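Home Talks Notes Archive Contact

Speaker notes, January
By the Sarnix data team

Start before the slides come up. Say: we set out to teach a machine to tidy a kitchen, and ended up learning how badly people tidy kitchens.

Numbers early, while they're awake. We recorded 1,603 runs on the Prendness table. We kept 1,000. Pause here and let someone wonder about the other 603 – they will ask at the end anyway, and the short version is that people get bored and start throwing the fruit.

Explain what a run is. One person drives the arm, one task, 60 seconds at most. "Put the banana in the bowl." "Move the cup next to the colander." It sounds like work for a toddler, and a toddler would be quicker.

Then the layout business. In the first month we set everything out in tidy rows, as you would in a shop window. The model got very good at shop windows. Move the plate a hand's width and it reached, with great confidence, for bare table. So now we muddle things up between runs: ketchup across the plate, strawberry off on its own, small fruit right up against the toaster oven where it's awkward to get at.

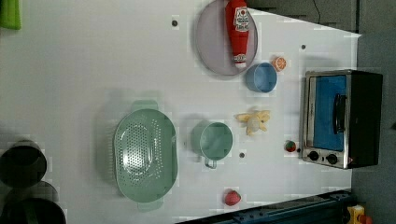 How many runs do you need before a task works?
It depends on how much the layout changes, but for a single pick and place we stopped seeing much gain after 470.

Move on quickly or they'll want a graph. (There is a graph. It's not a good graph.)

Drivers. The best ones are slow and slightly dull. Our fastest driver had lovely hands and the model learned nothing from them, as no two grabs were alike. Mention Jiltley, our labelling tool, and don't mention the week it saved every run under the same name.

Mistakes are worth keeping if the driver recovers. A dropped banana that gets picked up again is gold. A dropped banana followed by a sigh and the stop button is just a dropped banana.

If time's short, skip the bit on Pan, the second site – their table is a different height and it takes ten minutes to explain why that matters.

Leave the last slide up for questions. Water is on the left.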